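Foam shape sorter – worth keeping or bin it?
Toys and Puzzles board

cuvbridge_mum
June 8, 2018
Hi all, I'm after opinions before I do the big toy cupboard clean-out. We've got one of those chunky green foam shape sorters, the kind that's one thick slab with the cavities cut into the top. My youngest is nearly 3 and still goes back to it, but my sister reckons foam is rubbish and I should get a proper timber one from Petersen before the birthday. What I like is that there's more going on than circle, square, triangle. There's a star, a hexagon, an arch, and a set of three little round holes grouped together that drives him up the wall. Two bits standing up on it at the moment, one of them the dark blue cylinder.
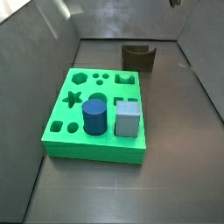
Replies

vandlow_dad
Keep it! We had a foam one for both kids and it's the only sorter that never put a dent in the floorboards (or in his brother). Timber's lovely until it's thrown at you at six in the morning.

tussock77
Going to disagree. Foam grips. Little kids push a piece halfway in, it sticks, and they think they've got the wrong hole. My daughter gave up on ours for months, then did a friend's wooden one in 2 goes. If he's nearly 3 I'd move him along.

cuvbridge_mum
Hmm, fair point about the sticking. He does get cranky with the star, but I'd put that down to having to line up all the points. The circles he does with his eyes shut.

Wilfredo Ambrosio
I ran the toy library in Flonedar for a while and we lent out both sorts. Foam ones came back chewed, wooden ones came back with pieces missing, so take your pick. What I'd look at is the shape of the pieces themselves. A long hexagonal block is a great one at this age, as the kid has to work out whether it stands up or lies down. Ours loved laying the red one on its side in anything with straight walls – a box lid, a drawer, the lot.

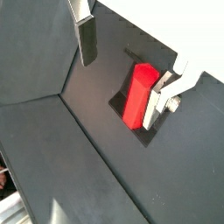 Red hexagonal block lying on its side in a square black recess.

tussock77
OK, that I'll give you, a long hex block is good value. Still reckon foam is a baby toy though.

vandlow_dad
Baby toy my foot, I still have a go at ours when I'm on the phone.

cuvbridge_mum
Ha! Right, I'm keeping the green one and putting it away until after the birthday, then I'll see if he misses it. Does anyone know how to clean the holes out? There were biscuit crumbs in ours back in March and I've never been sure I got the lot.

Wilfredo Ambrosio
Old soft toothbrush, warm water and a drop of dish soap, then leave it upside down on a towel overnight. Don't put it in the dryer – we lost 2 that way.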